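Drip line, second season

I replaced the spray heads at the Livum Street job with drip in September. The bed is 66 feet long and slopes toward the sidewalk, so the old heads put most of their water on the concrete. The client's bill showed it.

The layout is simple. Half-inch main along the top edge, quarter-inch laterals every 15 inches, emitters on the uphill side of each shrub. I used 131 emitters at half a gallon per hour. That is well under what the valve can supply, so pressure was never the problem.

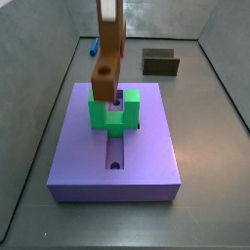
Clogging was. The house is on well water with a lot of iron in it, and the filter that came with the kit is too coarse. I put in a finer screen ahead of the regulator and flushed each lateral from the far end until it ran clear.

The other change was the schedule – two long runs a week in place of a short one every day. Clay takes water slowly, and short runs only wet the mulch.

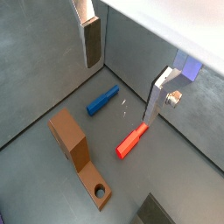

For winter I open the end caps, drain the main and leave the valve off. The regulator comes indoors. In spring I will check the lower laterals first, where the silt collects.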